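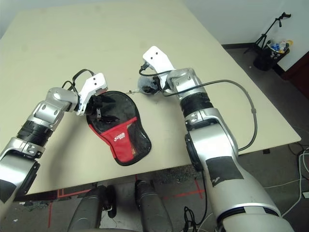 Mesh piece flat on the big table, red panel across the lower half. Logo too small to read at this size.

March, soft goods bench, started 9:40

Second go at the Oddale box. Last time I wrote "seems fine" next to half the list and Ecaterina quite rightly asked what that meant. I don't know what it meant. Redoing the mesh piece from scratch and ignoring the old column.

The packing slip calls it a "structured mesh form." Dagim says pouch, I said insole when I first saw the outline, and the slip commits to neither. I'm going to keep writing "mesh piece" until somebody at Oddale answers the email. What we're asked to check is whether it keeps its shape when pressed at the rim, and whether the red panel pulls at the mesh where the two meet. The slip says it does the first and doesn't do the second. It also says "tested," with no method and no name.

Press test, rim only. 50 presses by thumb on the upper left, same spot each time, then left alone for 14 minutes and traced on paper against the outline I took before starting. The two tracings differ by the width of a pencil line along one side. That could be the piece or it could be the pencil, and I'd bet on the pencil. Not writing "no change" on the strength of that. Repeat with the fine pen.

Weight test. Put the 225 g weight on the red panel and left it while I did the labels. A dent when I took it off, nearly gone by the time I'd found the ruler. So no depth figure, my own fault. Have the ruler out first.

Where the red meets the mesh: I can't see any pulling. I also can't see how I would see it, given that the mesh is black and the edging is dark too. Dagim suggested a side lamp. Tried it at the low setting and got mostly shine off the upper part. The speckled mesh lower down was easier to look at. Worth another try with the lamp further back, but if we can only find a fault with the lamp in one exact position I don't know what we tell Junik.

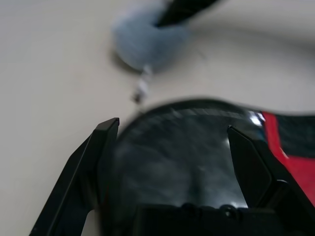

Close in on the red band and the shiny dark part. Light blue pom-pom behind, out of focus.

Pom-pom on the stick, same box. Listed as "fluffy end, secure." Secure to what, it doesn't say. There's the join with the black handle, and then there's the white string with the little bead-like end, and those are two separate questions as far as I'm concerned. Pulled the pom-pom by hand at the handle and it stayed on. Pulled the string gently and it stayed on too. Ecaterina thinks that's enough for a first pass. I think a gentle pull by somebody who doesn't want to break the only sample tells us very little. We need a second one from Oddale before I'm willing to pull properly.

Shedding: rubbed it on the white card and got a few blue fibers. Did it again with a fresh card, fewer. The Vesik sheet says to report the second card only, and I'd like to know who decided that. Kept both cards, clipped to the back of this page.

Color against the swatch: light blue, matches well enough under the bench lamp, grayer by the window. Didn't score it.

Ecaterina's note, copied in so it doesn't get lost: the Căpraru samples had the same wording on their slip, "structured" and "secure," almost line for line. Either both places use the same template or one copied the other. She'll dig out the old slip.

Still to do:
Fine pen for the tracings, repeat the 50.
Weight again, ruler ready.
Lamp further back (Dagim).
Ask Oddale for a second pom-pom and the test method.
Item 14 on the list has no sample against it. Check the bottom of the box before accusing anyone.

Stopped 12:15. Nothing signed off.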